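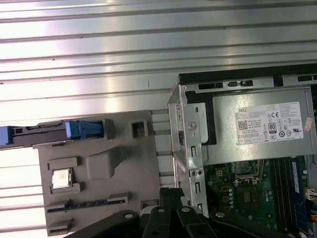 Progress report to the Hägglund Fund

Reports > Community grants > Flandwood Lending Library of Computers

What the grant has done so far

We're delighted with how the first stretch has gone. Your 3000 pounds has let us open the lending desk in Flandwood two evenings a week, and 65 households now have a desktop at home on a long loan. A good many are using it for school work, and one family has started recording their grandmother's recipes on theirs (we've asked for the dumplings!).

The Saltutik estate was slower to get going. The bus times changed in August and our first two sessions there were very quiet, so we moved to the hall by the shops – a much better spot, with a queue at the door last time.

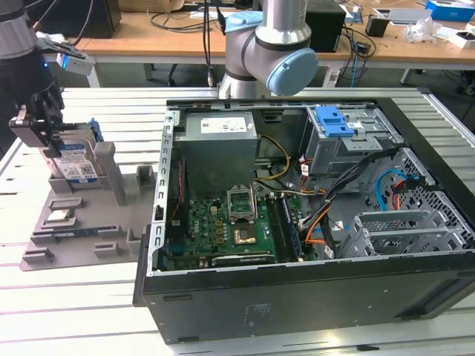
Arik

Donated machines come to us in all sorts of states. Memory and power supplies are the parts we reuse most, and a tower with one dead part can often lend the rest to its neighbours on the shelf. Wiping the drives takes longer than we allowed for in the plan, and we've put it on a separate evening. The beginners' course is full again, and seven people from the spring group have come back to help at the desk, which has cheered us all up no end.

Money is on track. We spent less than planned on keyboards and more on printing, mostly the large-type guide to email, and we'd like to move 100 pounds between those two lines if you're happy with that. 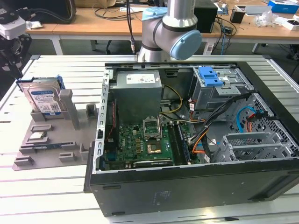
Next steps

Our aim for the autumn is a third evening in Flandwood and a proper waiting list for Saltutik, where names are still kept in a notebook. We also want to try a quiet hour for people who find the busy sessions too much. Do come and visit – the kettle is always on.

Report sent September 6, 2023

Search this site Enter keywords Go

Contact us | © Flandwood Lending Library of Computers | Back to top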